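수술로봇 봉합 자동화 캡스톤 프로젝트
이슈 트래커 / 티켓 293
제목: 손목 카메라 영상에서 실 검출이 중간에 끊김, 봉합 루프 정지
상태: 해결됨(후속 항목 1건 열림)
구성 요소: Ruvley(영상 인식), Kincaid(동작 계획)
우선순위: 높음
작성: 인식 파트

증상
Cirnero 벤치에서 연속 봉합 과제를 실행하면 Ruvley가 실의 윗부분만 검출하고 아래쪽을 놓친다. 실 끝점이 잘못된 위치로 전달되고 Kincaid가 "thread endpoint invalid"를 반환한 뒤 대기 상태로 들어간다. 수동 조작 모드에서는 재현되지 않음. 자동 모드에서는 매 실행 재현됨.

재현 절차
1. 조직 패드를 고정하고 작업 조명을 기본값으로 켠다.
2. Kincaid를 자동 모드로 시작한다.
3. 바늘 통과 단계 이후 로그에서 끝점 좌표를 확인한다.
4. 끝점이 기구 팁에서 벗어난 위치로 나오면 재현된 것으로 본다.

1차 확인
통신 지연을 먼저 의심했으나 Gallon 로그 서버에 누락 패킷 없음. 타임스탬프도 정상. 카메라 캘리브레이션 파일을 이전 버전으로 되돌려도 결과 동일. 핸드아이 행렬은 원인에서 제외함.

2차 확인
정지 직전 원본 영상을 열어 마스크 출력과 겹쳐 봄. 실의 위쪽은 어둡고 굵어서 마스크가 정상으로 잡힌다. 밝은 표면을 가로질러 내려가는 구간부터 실이 가늘고 회색에 가까워지며, 마스크는 이 구간에서 사라진다.

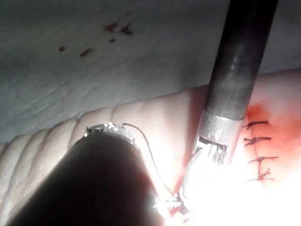

그림 1. 손목 카메라 원본. 실 아래쪽이 반사광 구간을 지나 기구 팁 부근에서 끝남.

오른쪽 아래와 하단 중앙은 과노출로 표면 질감이 없음. 오른쪽 기구의 굽은 끝단도 한쪽 윤곽이 흰 영역에 묻혀 있어 팁 자세 추정의 신뢰도가 같이 떨어진다. 이미 놓인 땀 네 개는 과노출 영역 위쪽에 있어 육안으로 구분 가능하며, 이쪽은 검출 오류로 분류하지 않음.

원인
자동 노출이 화면 전체 평균을 기준으로 동작함. 전경의 검은 기구와 어두운 샤프트가 평균 휘도를 끌어내리고, 컨트롤러가 이를 보상하면서 작업 영역이 포화된다. 수동 모드 프로파일은 고정 노출이라 같은 문제가 없었음. 자동 모드 프로파일에만 노출 고정 항목이 빠져 있었다.
실 검출기의 임계값도 영향을 준다. 학습 데이터 2,153장을 다시 훑어보니 대부분 균일 조명에서 수집한 것이고, 반사광 위의 가는 실은 표본이 매우 적다.

조치
- 자동 모드 프로파일에 노출 고정 항목 추가.
- 노출 측정 영역을 화면 전체에서 팁 주변 ROI로 변경. ROI는 기구 팁의 투영 좌표를 따라 이동.
- 포화 픽셀을 마스크 입력에서 제외하고, 끊긴 실 구간은 위쪽 곡선의 접선 방향으로 보간. 보간 길이는 최대 270픽셀로 제한. 초과 시 끝점을 내지 않고 재촬영 요청.
- Kincaid 쪽 오류 처리 수정. 끝점이 없으면 대기 대신 직전 안전 자세로 복귀.

시도했으나 채택하지 않은 방법
조명 밝기를 낮추면 포화는 줄지만 접힌 조직 사이 홈이 너무 어두워져 표면 추정이 불안정함. 편광 필터는 손목 하우징과 간섭이 있어 장착 보류. 검출 임계값만 낮추는 방법은 금속 테두리의 반사선을 실로 오검출해서 되돌림.

검증
수정 브랜치로 녹화 클립 100개 재생. 끝점 오류로 인한 정지 없음. 재촬영 요청은 정상 발생하며 루프가 이어짐. 토요일 벤치에서 실기 확인, 동일 증상 재현되지 않음. 보간 구간이 긴 클립에서는 끝점이 팁 쪽으로 조금 치우치는 경향이 남아 있으나 파지 허용 범위 안쪽임.

댓글 / 동작 계획 파트
안전 자세 복귀 후 재시작할 때 실 장력이 풀린 상태로 들어갈 수 있음. 복귀 동작에 장력 유지 플래그를 넣어야 함. 별도 티켓으로 분리 요청.

댓글 / 인식 파트
분리 동의. 반사광 조건의 학습 이미지 추가 수집은 이 티켓의 후속 항목으로 남김. 수집 시 노출값을 Gallon 메타데이터에 같이 기록할 것. 기존 클립에는 이 값이 없어서 이번 원인 추적이 오래 걸렸음.

댓글 / 통합 파트
중간 발표 데모 빌드에 수정 브랜치 병합함. 프로파일 파일을 로컬에 복사해 쓰는 사람은 다시 받을 것. 예전 파일이 남아 있으면 노출 고정이 적용되지 않는다.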